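How many demos for a dryer loading/unloading task?
Posted Feb 3, 2018 by skelari_ben
Reading time: 2 min
Print | E-mail

We are collecting teleop demonstrations for a laundry task: move a cloth in and out of a front-loading dryer, door already open. I have 62 good episodes so far and the policy still stops at the door ring.

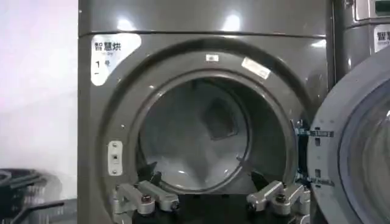

My plan was to reach 1000 episodes before training again. Is that sensible, or should I change how I collect first? Wrist cameras only, 2 operators.

kostero
Don't go to 1000 yet. Train every time you add a batch and look at where it fails. If it stops at the ring, record short episodes that begin right there.

Vary where the base is parked too. Ours only worked from one spot until we did that. 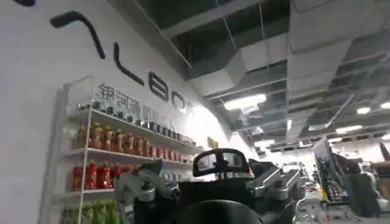
Log the operator with each episode. When we split ours that way, one person paused before every grasp and the model had learned the pause.

perkis_lab
more data always helps. just keep going

segura77
Check your exposure before anything else. We locked ours for the room and the inside of the drum came out dim.

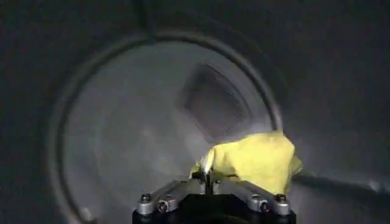
Cloth color matters more than I expected. A bright yellow one like yours stands out well against gray metal, but a policy trained on that alone may not find a dark towel. Use 10 different cloths and swap after each episode. I would also throw out any episode where the operator fumbles for a long time, at least for the first training run in March or whenever you get to it.

Related
Perkis gripper: fingertip wear
Naming episodes so you can find them later
Segura arm drifts after homing
Wrist camera sync problems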